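**Tratine House, shared kitchen: tableware and serving table check**

Month: September
Start time: 9:20
Checked by: Deok-su Ok
Covers: colored cups, bowls and plates, table coverings, storage shelf 29

Mark each line OK, FIX or REMOVE. Write a comment for anything that isn't OK. Items marked REMOVE go in the gray bin under the sink and do not go back on the shelf.

### 1. Table and covering

- [x] Table stands level, no rocking. **OK**
- [x] Leg locks closed. **OK**
- [x] Cloth lies flat, no folds near the edge. **OK**
- [ ] Cloth does not hang low enough to catch a foot or a chair. **FIX**

Comment: The cloth on the window side was hanging close to the floor. Pulled it back and clipped it. The Druveck clips hold well on this table but two of them have weak springs. Need replacements before the next group lunch.

### 2. Cups

- [x] No cracks at the rim. **OK**
- [x] No rough spots on the base. **OK**
- [ ] Nested cups come apart without force. **FIX**
- [x] Stacks on the table are no more than two high. **OK**

Comment: Cups put away damp stick together. One pair on the shelf needed warm water before it would let go. Do not pry with a knife. Let them dry upside down on the rack first, then nest by color. Mixed sizes get stuck worst.

### 3. Bowls and plates

- [x] Inside surfaces smooth, no deep scratches. **OK**
- [x] Rims free of chips. **OK**
- [ ] No stains or film left from washing. **FIX**
- [ ] No warped pieces. **REMOVE**

Comment: Removed one plate from the shelf, warped, rocks when set down. It was probably on the bottom rack of the dishwasher. Top rack only for all of the colored ware. Some bowls had a chalky film, so they were rewashed by hand and passed.

The big bowls go toward the back of the table and the plates in front, so people don't reach over a tall rim to get to a flat dish. Keep the cup stacks clear of the table edge. 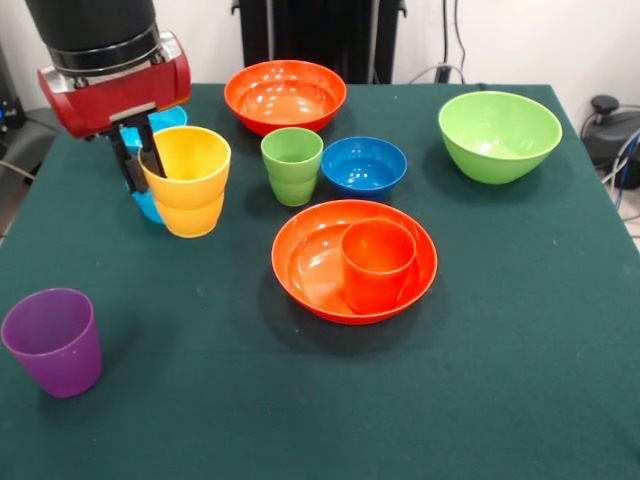 *Section 3: colored ware on the green cloth. Large orange and light green bowls at the back, orange plate in front, yellow and light green cups in stacks of two.*

The large light green bowl is deep, and it is heavy to lift when full. Fill it halfway at most if it has to be carried. For soup or anything hot, use the Burnetti pots from the lower cabinet and leave the colored bowls for cold food.

### 4. Storage shelf 29

- [x] Shelf brackets tight. **OK**
- [x] Heavy items on the lower level. **OK**
- [ ] Labels readable. **FIX**
- [x] Nothing stored in front of the fire extinguisher. **OK**

Comment: Label for the small bowls has peeled off. Kawaguchi label tape is in drawer 2, use the wide roll. The stock sheet still lists 96 cups. Correct the sheet after the removed pieces are written off.

### 5. Floor and access

- [x] Floor dry around the table. **OK**
- [x] 20 inches clear behind the serving side. **OK**
- [x] Door to the hall opens fully. **OK**

### Open items

- Replace two table clips
- New label for small bowls
- Update stock sheet, form 272
- Put the "top rack only" note back on the dishwasher door

Finished 10:05. Copy left in the kitchen folder.

D. Ok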